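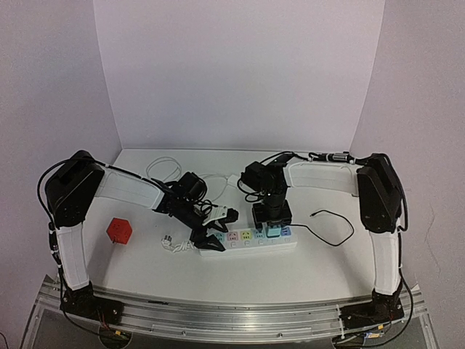
We got to the Siketa mill at ten past nine and the parking lot was already filling up, mostly with people carrying tote bags that had knitting needles sticking out of them. The wool mill opens its doors once a year, in September, and I have wanted to go for ages. If you knit, weave, spin or just like big old machinery that makes a racket, put it on your list!

You check in at a table in the old dye house and get a paper wristband and a pair of foam earplugs. Take the earplugs. I put mine in my pocket and regretted it as soon as we walked into the carding room. Tours leave every half hour and last 90 minutes, although ours ran long and no one seemed to mind.

The tour starts where the fleeces come in. They are stacked in huge sacks up to the rafters and the smell hits you before you see them - warm, greasy, a bit like a wet dog that has been rolling in hay. Our guide pulled out handfuls from different sacks and passed them around. I had read plenty about the difference between a shoulder fleece and a britch fleece, but having one in each hand is something else. The britch was like string. My hands were soft for the rest of the day from the lanolin.

From there you go on to scouring, which was quieter than I expected. The wool floats through a series of long tubs, pushed along by rakes, and comes out at the far end a completely different color. The mill washes 3,000 pounds in a normal week. The water is heated with a wood boiler that we were allowed to look at through a little window in the door.

Then the carding room, and oh, the noise. The big carder is called the Laltar, after the ship it came over on, and the name is painted on its side in gold letters. It has drum after drum covered in tiny wire teeth, and at the end the wool drifts off in a web so thin you can see your hand through it. I could have stood there all morning. A little boy in our group asked if it ever eats people's sleeves and was told yes, that's why everyone in here wears short ones. We all looked down at our sweaters.

Spinning is upstairs. The frame runs the whole length of the floor and has 296 spindles, all turning at once, and when a thread breaks the operator walks over and twists it back together with two fingers without stopping anything. She did it maybe six times while we watched and I still couldn't tell you how. There was a bin of waste ends by the stairs and we were told to help ourselves. I came home with a bag of it and have already stuffed a pincushion.

Lunch was in the yard. Rurnus, the bakery from down the hill, had a stand with lamb hand pies and a very good plum cake, and the line moved fast. Get the cake early - by one thirty it was gone. There are picnic tables by the mill race, and if you go down the steps you can see the old wheel, which doesn't turn anymore but has a family of dippers nesting behind it.

In the afternoon we did the dye workshop, which you have to sign up for when you arrive. It costs extra and it's worth it. You get three small skeins and the choice of madder, weld or indigo. I did one of each and then dunked the weld one in indigo to get green, and it came out of the pot yellow and went green in the air while I held it up. I actually squealed. My madder skein is more of a salmon, but I like it.

The mill shop is small and gets very crowded. Best finds were in the back corner, where they put the discontinued shades and the cones with slightly uneven spinning. There was also a whole shelf of Þrastardóttir patterns, the yoke sweaters with the tiny birds around the neck, and a sample of each hanging up that you could try on. I bought the pattern for the gray one and 800 grams of a heathery brown to make it in, plus some sock yarn I had no plans for.

A few practical things if you go next year. Wear closed shoes, they won't let you upstairs in sandals. The restrooms by the dye house have a long wait but there is another pair behind the wool store. Bring cash for the food. The stairs to the spinning floor are steep and there's no elevator, but the carding room and scouring are all on the level.

We left just before five with the car smelling like sheep. I have swatched the brown already and it blooms beautifully after a wash. I'll post the sweater when it has sleeves.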